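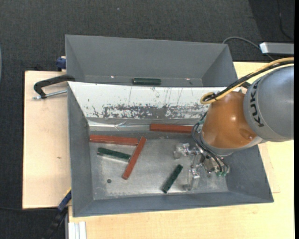 Figure 1. Grey metal bins on a wooden tabletop. The sloping white panel shows chipped paint along its lower half.

Wear and Repainting of Painted Steel Containers in Shared Workshops
Project report, second-year module in Materials and Maintenance
Hurnumden College, Department of Technical Studies

Summary

This report deals with the wear of paint on sheet-metal containers used for storing and sorting small parts. The work was carried out between January and April in the teaching workshops at Hurnumden and at a partner site in Tistomlow. The group inspected 60 containers, recorded where the paint had failed, and compared two ways of repairing it. Most of the damage was found on inner sloping surfaces, where parts slide or are dragged by hand. Sanding to bare metal before repainting gave a better result than painting over the old coat, but took much longer. The report recommends a simple yearly inspection and a change in the way heavy parts are stored.

1. Background

Painted steel containers are used in almost every workshop. They are cheap, they stack well and they last for many years. The paint protects the steel from rust and makes the contents easier to see. When the paint fails, the steel below is open to damp air and to the oils and salts left by hands. Flakes of old paint may also mix with the parts, which is a problem where those parts are later glued or fitted closely together.

The department has no written rule on when a container should be repainted or thrown away. In practice a container stays in use until a member of staff complains about it. The project was proposed by the workshop staff at Hurnumden, who wished to know whether regular repainting would be worth the time it takes.

The report follows an earlier student project on shelving, which found that rust on shelves was most often linked to the position of the shelf in the room. The present group expected to find the same for containers. The results did not support this, as described in section 4.

2. Aims

The project had the following aims:

To record the type and position of paint damage on containers in normal use.
To find out whether the damage depends on what is stored in the container.
To compare two methods of repair that can be carried out by students with ordinary tools.
To suggest an inspection routine that the workshops could adopt without extra staff.

The group did not study plastic containers, galvanised containers or containers kept outdoors.

3. Method

3.1 Inspection

Each container was emptied, wiped with a dry cloth and inspected under the normal workshop lighting. The inner surface was divided on paper into five areas: floor, front wall, back wall and the two side walls. Damage in each area was given a grade from 0 to 5, where 0 means no visible damage and 5 means that bare metal covers more than half of the area. Scratches that did not go through the paint were noted separately and were not graded.

Two members of the group graded every container independently. Where the grades differed, the container was looked at again by the whole group and a single grade was agreed. Differences were most common on light-coloured paint, where thin scratches are easy to see and may look more serious than they are.

The usual contents of each container were taken from its label or, where there was no label, from the workshop staff. Contents were sorted into light parts, heavy parts with rounded edges and heavy parts with sharp edges. Two of the containers had no fixed use and were left out of the comparison of contents, which therefore covers 58 containers.

3.2 Repair trial

Ten containers with a grade of 3 or higher were chosen for the repair trial. They were divided into two equal groups.

Method A: loose paint was removed with a wire brush, the surface was washed with warm water and detergent and left to dry overnight, and one coat of metal paint was applied with a brush.

Method B: the whole damaged area was sanded to bare metal and the edges of the sound paint were smoothed. The surface was washed and dried as in method A. One coat of primer and two coats of the same metal paint were then applied.

The paint and primer were both from the Nutaneo range already held in the college store. No other brand was tested and the report makes no comparison between brands. All work took place in the ventilated painting area, and gloves and dust masks were worn during brushing and sanding.

After a week of drying, the containers went back into use with their former contents. They were graded again at the end of six weeks.

4. Results

4.1 Position of damage

Damage was uneven within each container. The floor was often in better condition than the group had expected. The worst areas were the sloping walls, and on these the damage tended to form a band across the lower part, with fairly clean paint above. The group believes that this band marks the usual level of the contents. Parts rest against the wall at this height and rub against it whenever the container is moved or a hand is pushed in.

Rims were also worn, mainly on containers that are stacked. Rim damage was narrow and rarely led to flaking.

There was no clear link between the grade and the position of the container in the room. Containers beside the outside door at Tistomlow had slightly more rust where the paint was already broken, but the paint itself had not failed more often.

4.2 Contents

Containers used for heavy parts with sharp edges had the highest grades. Containers used for heavy rounded parts were only a little worse than those used for light parts. Some of the light-part containers were nevertheless in poor condition, and staff explained that these had been moved from other duties in past years. The history of a container is not written down anywhere, and this limits what can be said about contents.

4.3 Repair

After six weeks, four of the five containers repaired by method A showed new flaking. It began in each case at the edge between old and new paint. Of the five repaired by method B, one showed a small chip on the front wall and the others showed only light scratches.

Method B took several times as long as method A, most of it spent sanding. Corners were the most difficult part, and the group would use a narrower sanding block if the work were repeated.

5. Discussion

The results suggest that painting over loose or broken paint is of little use. The new coat holds to the old one, and the old one is already coming away. Method A may still be reasonable for a container holding light parts that is seldom moved, but this was not tested on its own.

Method B gives a sound repair, though its cost in time is high. The Chien workshop guide, which is used in first-year teaching, advises full sanding for all painted steel. The group agrees with this advice for containers with a grade of 3 or more. For lower grades it would be simpler to leave the paint alone and inspect it again the following year.

A removable liner may be a better answer for sharp parts. Offcuts of rubber matting are available at both sites. The group placed a piece in one container for the last two weeks of the project, which was too short a period for any result to be reported.

The six-week trial was also short. Rust develops slowly indoors, and the trial measured resistance to knocks and rubbing more than protection against rust.

6. Recommendations

Containers should be inspected once a year, in January, using the grading sheet in the appendix.
Containers with a grade of 3 or more should be repaired by method B or withdrawn.
Sharp heavy parts should be kept in lined containers, filled to no more than half their depth.
Each container should carry a label on the outside showing its contents and the year of its last repair.

The repaired containers remain in use at both sites and could be graded again by next year's group. The grading sheets are held in the department office.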